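Thermal Comfort and Overnight Moisture in Student Bedrooms at Ashby Court

Project report, Building Services module, Gincombe College

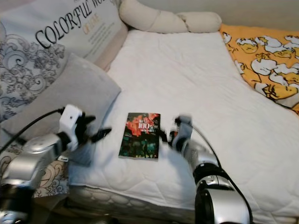
1. Background

Complaints of stuffy rooms and mould at window reveals are common in halls built before trickle vents were required. Ashby Court has solid external walls, replacement double glazing and one radiator per bedroom. The aim of the project was to find out how far overnight humidity depends on the position of the bed and on the state of the internal door.

2. Method

Bedrooms on two floors were monitored through the heating season. Each had a Jiltumer logger on the wall above the headboard and a second on the window sill. Readings of temperature and relative humidity were taken every 900 seconds. Occupants noted whether the door and window were open when they went to bed. Radiator valves were left as found.

Records with missing door entries were removed. This left 1,211 paired readings for analysis. Outdoor values came from the weather station on the Skumton building.

3. Results

Mean air temperature at the headboard was 19 °C. Relative humidity rose steadily after midnight in rooms with the door closed and usually peaked shortly before waking. With the door ajar the rise was smaller and levelled off earlier.

Beds placed against the external wall gave higher readings at the headboard than beds on the partition wall. The difference was clearest on cold nights. Opening the window slightly lowered humidity in every room but also brought the sill temperature down, and several occupants stopped doing so in January.

4. Discussion

The door result agrees with simple mass balance: the corridor is drier and warmer than the bedroom, so exchange with it removes moisture at little heat cost. Fire doors on closers cannot be left ajar, however, and a transfer grille would need approval.

The bed position result is less certain. Wall surface temperature was not measured directly, and some beds stood closer to the wall than others. A gap of 25 mm behind the mattress is suggested as a starting point for further tests.

5. Further work

Surface sensors should be fitted before the next heating season. The loggers should also be checked against each other beforehand, as two of them drifted between November and March.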